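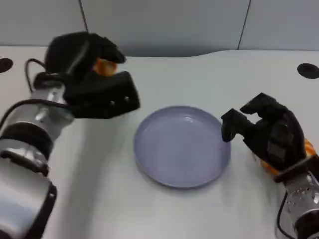

Has anyone dropped anything off at the Eralby kitchenware collection yet? I've got 26 dinner plates from when the church hall closed and the page only says "household items in good condition". It doesn't say if they want full sets or will take odds and ends. Most of mine match, but a few are one-offs, like the shallow round one in pale lavender-grey. I'd rather not carry the lot up from Mustville and be sent home with half of it.
– platewarmer

Took two boxes in August. They were fine with odd plates. What they didn't want was anything chipped, or non-stick pans with the coating going. Park round the back, the front doors are kept shut until 3.
– niker_fan

Odd plates were fine for you, then. My sister was told sets of four or nothing. I think it depends who is on the door.
– Dunnock

The sets of four rule was last year, when they were making up starter boxes for families. This year people moving into the flats choose what they want off the shelves, so singles do get taken. Mugs are the one thing we have too many of. Please no more mugs.
– J Kumarasinghe

Is that Jahangir? If so, can you say where the money from the sale table goes? I gave a good casserole dish and saw it there with a price on it. I gave it for someone to use, and would have sold it myself otherwise.
– Dunnock

Yes, it's me. Anything left on the shelves after a month goes on the sale table and the money pays for van hire. We raised £2000 that way. It is on the sheet you get when you drop off, but the print is small.
– J Kumarasinghe

I don't mind that. The van has to be paid for somehow.
– niker_fan

I do mind, a bit. A month isn't long for a big dish. Larger families don't come in every week.
– Dunnock

Fair point, I'll ask if we can keep the big pans and dishes back for longer. Can't promise. Platewarmer, wrap them in newspaper and don't fill the boxes to the top, some of us have bad backs.
– J Kumarasinghe

Thanks, will do. Do you take cutlery loose or does it need to be bundled?
– platewarmer

Bundled, with an elastic band. Knives separate please.
– J Kumarasinghe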